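Where does the electricity in a plug come from?

From the Fladonby Question Box. Words by Janelle Aquino. Question sent in by Kenza Belhaj, Hundmont Primary.

Kenza wants to know where electricity is before it comes out of the wall. Is it stored in there, like water in a tank?

The short answer is no. There is no electricity waiting in a tank behind the wall. It is made at a power station, a wind farm or a solar farm, often a long way away, and it is used at almost the same moment. When you switch on a lamp, something somewhere has to work a tiny bit harder.

Making it

Most electricity is made by spinning. Inside a machine called a generator there are magnets and long coils of copper wire. When the magnets turn past the wire, they push on very small particles inside the metal, called electrons. Electrons moving along a wire are what we call an electric current.

Something has to do the turning. In a wind turbine it is the wind. In a dam it is falling water. In a gas power station the fuel is burned and the hot gases turn the blades, and many of these stations also use the leftover heat to boil water, so that the steam can turn some more. Nuclear power stations use steam too.

Solar panels are different and have no spinning parts at all. Light lands on the panel and gets the electrons moving by itself. They still make some electricity on a cloudy day, but much less.
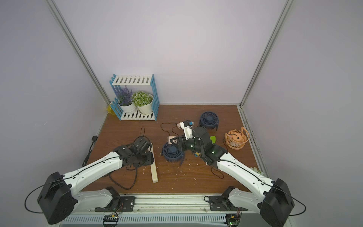 Once it has been made, the electricity has to travel. Some of it goes a very long way, through thick cables hung from pylons. A big pylon can be over 40 metres tall, so that the cables stay well clear of people, trees and lorries.

Electricity is sent along these cables at a very high voltage. Voltage is a measure of how hard the electrons are being pushed. A high voltage means less energy is wasted warming up the cables on the way. It would be far too strong for a kettle, though, so before it reaches your street it goes through a transformer, which brings the voltage down. You may have seen one inside a fence with a yellow warning sign on it. Keep out of those places, always. If your ball goes over the fence, leave it there and tell a grown-up.

Into your home

A cable, usually buried under the pavement, brings the electricity into the building. It goes through the meter, which measures how much you use, and then to a box of switches called the consumer unit. Some people still call it the fuse box. From there, wires run inside the walls and under the floors to the lights and the sockets.

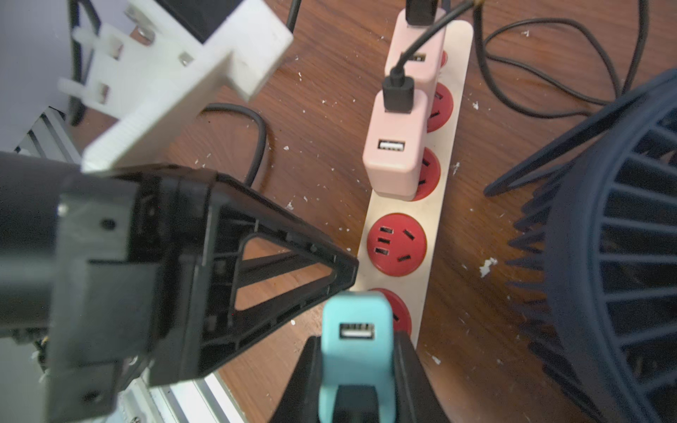 An electric current needs a loop to travel round. We call the loop a circuit. One wire brings the current to the lamp or the toaster, and another takes it back again. If there is a gap anywhere in the loop, the current stops. A light switch is really just a gap that you can open and close.

Sockets do not look the same all over the world. In Britain a plug has three pins. In many other countries a small plug may have only 2, and they may be flat or round depending on where you are. People take adaptors on holiday for this reason. Silvia Jireš, who checked this page for us, says she once packed 2 for a trip and they were both for the wrong country.

The third pin on a British plug is for the earth wire. If something goes wrong inside a metal kettle, the earth wire gives the current a safer path to take.

Sharing a socket

Sometimes there are more things to plug in than there are places to plug them. A power strip, or extension lead, lets several things share one wall socket.
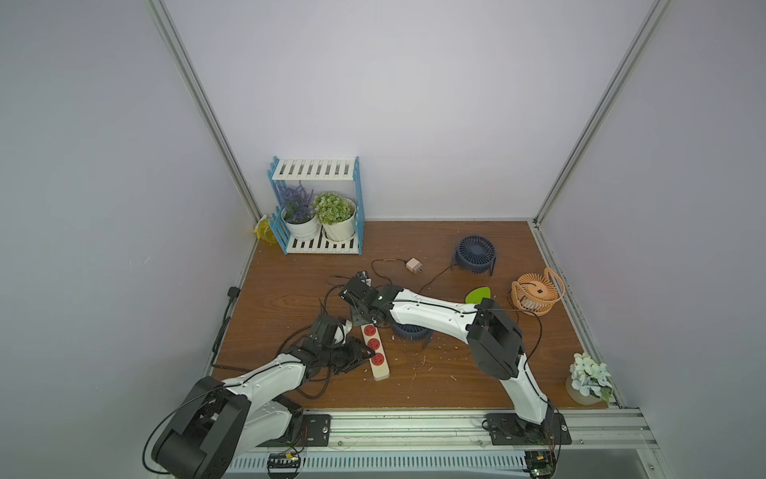

A power strip with red sockets.

Sharing has a limit. Everything on the strip gets its current through the same cable. A phone charger uses very little. Heaters, kettles and tumble dryers use a lot, and too many of them together can make a cable hot enough to start a fire. A strip should not be plugged into another strip either.

Busy times

Many people come home, cook and put the television on at about the same time, so at 6 o'clock on a January evening a great deal of electricity is needed. Engineers watch this all day and night – they turn some power stations up and others down to keep everything in balance. Big batteries can help by saving some energy for later.

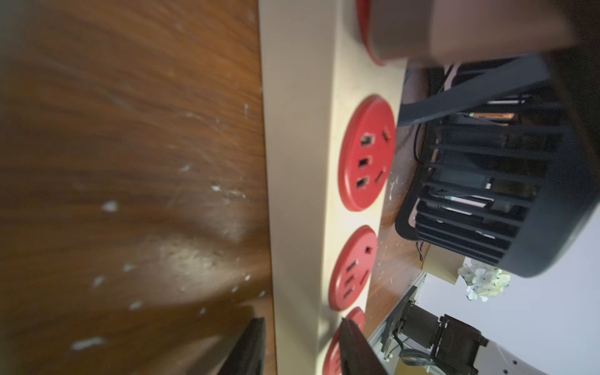

Staying safe

Never push anything into a socket except a plug.
Keep water and wet hands away from plugs and switches.
Hold the plug when you pull it out, not the cable.
Tell an adult if a cable is split or a plug feels hot.
Never fly a kite near overhead power lines.

Words to know

Circuit: a complete loop that a current can travel round.
Current: a flow of electrons.
Generator: a machine that turns movement into electricity.
Transformer: equipment that changes the voltage up or down.

Next time: Gregor Yule answers a question about why bread goes stale.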